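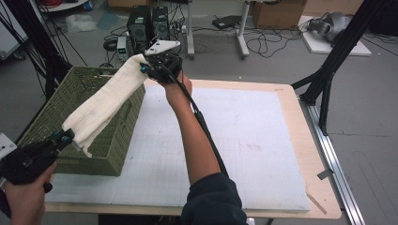

Incidencia n.º 527

Asunto: el calentador no mantiene la temperatura en el piso de la segunda planta
Abierta por: Rocío Palomino
Asignada a: Griet Cuypers
Equipo: termo eléctrico Kovstead, instalado por Jansen
Estado: cerrada

5 de enero de 2021, 09:12. Rocío Palomino
El agua sale caliente unos minutos y luego se queda tibia. Pasa en la ducha y en el fregadero. En el lavabo pequeño no lo he comprobado. El piloto del termo está encendido y el mando sigue en la misma posición que en septiembre, cuando vinieron a cambiar la válvula. No hay fugas a la vista. El edificio es de 1961 y parte de la tubería es la original, por si sirve de algo.

09:40. Griet Cuypers
Recibido. Tres preguntas antes de mandar a alguien:
¿Salta el diferencial en algún momento?
¿El agua fría tiene la presión de siempre?
¿Se ha cambiado algún grifo desde la última visita?

10:05. Rocío Palomino
El diferencial no salta. La presión del agua fría, igual que siempre. En la cocina pusimos un grifo monomando en noviembre. Lo montó mi cuñado.

10:22. Griet Cuypers
Haga esta prueba, por favor. Cierre la llave de entrada de agua fría al termo y abra el agua caliente de la cocina. Tiene que dejar de salir en poco tiempo. Si sigue saliendo con fuerza, hay paso de agua fría a la línea de caliente por algún grifo. Después vuelva a abrir la llave.

11:31. Rocío Palomino
Hecho. Con la llave cerrada sigue saliendo agua por la caliente, fría y con bastante fuerza. He esperado diez minutos y no baja. La llave ya está abierta otra vez.

11:48. Griet Cuypers
Entonces la resistencia y el termostato quedan en segundo lugar. Paso aviso a Jozef Goossens para visita esta tarde. Material previsto: cartucho de monomando, 2 válvulas antirretorno de media pulgada, juntas. Las antirretorno las tenemos en el almacén de Urisent, ref. 193.

16:50. Jozef Goossens
Visita realizada. Cerradas las llaves de escuadra del fregadero y repetida la prueba: el agua caliente de la ducha se corta enseguida. El paso estaba en el monomando de la cocina, con el cartucho mal asentado y una junta pellizcada. Cartucho sustituido. Colocadas las antirretorno en las dos tomas del fregadero. Medida la resistencia del termo, valor correcto. El ánodo está bastante gastado, no lo he cambiado porque no llevaba repuesto.

17:15. Griet Cuypers
Anoto el ánodo como trabajo aparte, pendiente de presupuesto. Rocío, deje pasar la noche y díganos mañana cómo va la ducha.

Día siguiente, 08:20. Rocío Palomino
Dos duchas seguidas sin problema. El fregadero también bien. Espero el presupuesto del ánodo.

08:34. Griet Cuypers
Cierro la incidencia. El presupuesto lo envía Els Verbeke esta semana.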